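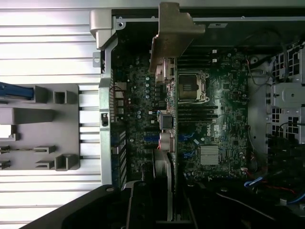

Figure 6.1 Open Dell chassis on its side, CPU socket covered, gripper at the lower edge.

CHAPTER 6
When the Gripper Goes Wrong: Faults in Robotic Disassembly

Before you start: e-stop rules (Chapter 2), force limits (Chapter 4). Read those first. Really.

6.1 The Hulme cell stop

June 20, 2022. Disassembly cell at the Hulme plant, first shift. Job: pull an expansion card from a tower workstation. Routine stuff, same model all week. The arm went in, closed on the card, pulled. Card didn't move. The controller pulled harder. Still nothing. Then the whole chassis lifted off the table on one side and dropped back.

No injuries. One cracked card slot, one bent bracket, 19 minutes of downtime. Riaan Le Roux, the cell lead, had his hand on the fence gate when it happened. Gate closed, thankfully.

What failed? Three candidates in the first report:

The card retainer was still latched. Vision step marked it "open".
Pull force limit set too high. Someone raised it for an older job and never put it back.
No check for chassis movement. The controller only watched the fingers.

All three were true. Typical. A single fault seldom gets this far, so keep looking after you find the first one.

Note how tight the space is. Sheet metal rails, brackets, cables, sockets, all within reach of one bad move. A finger that slips off a card has to land somewhere. Around a CPU socket that usually means scrap. Cables are worse: they snag, they stretch, and teh force reading climbs slowly enough to look normal.

Rima Fakhoury's follow-up at Hulme found the limit at roughly 20 percent over the job sheet value. Not huge. Enough. Her fix was dull: limits load from the job file, every time, and the arm stops and opens if the chassis shifts more than 2 mm. No retry without a person looking first.

Keep the case layout in mind as you read on. Card, cage, memory, socket. Ask wich of them you would let the arm touch without a second check.
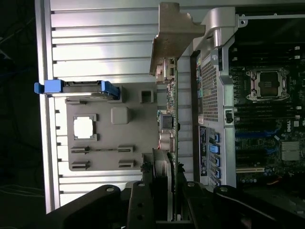

6.2 Reading a force log

Start from the stop and work backward. Find the last normal pull, mark it, then compare. Logs from the Hulme cell are in Appendix B, sheet 17.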